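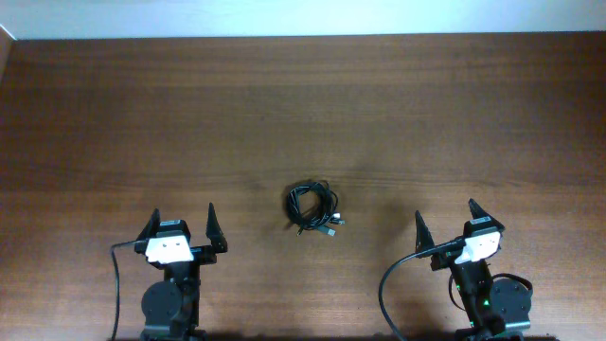 Holovko Orchard Tree Grafting Project
Progress report to the Romgate Fund, Jul 7, 2018

Work since the last report has been mostly grafting and aftercare. We made 300 bench grafts in February, all apple, on rootstock bought from Zidmont. As of this week 214 are growing well. Most of the losses were in two varieties whose scion wood had been cut late and was already budding. We will cut that wood earlier next winter.

The young trees are in nursery rows at the Ludadgate site. Marichka Semeniuk laid the drip line in the first half of the season and has kept up with the weeding — the bindweed on the north side is still a problem. Aphids were bad for a while. We pinched off the worst tips and did not spray.

Aoi Amano has finished labeling the old trees and matched all but 2 of them to the 1950s planting map. Those will need fruit in hand before we can name them, so that waits for fall.

Spending this period was $1,897, mostly rootstock, grafting tape and irrigation fittings. The deer fence has not been started. The first quote was well over budget and we are waiting on another. If it comes in too high we would like to fence only the nursery rows this year and move the rest of that line to next year — please let us know if that needs a formal request.

Next: summer budding to replace the failed grafts, and staking.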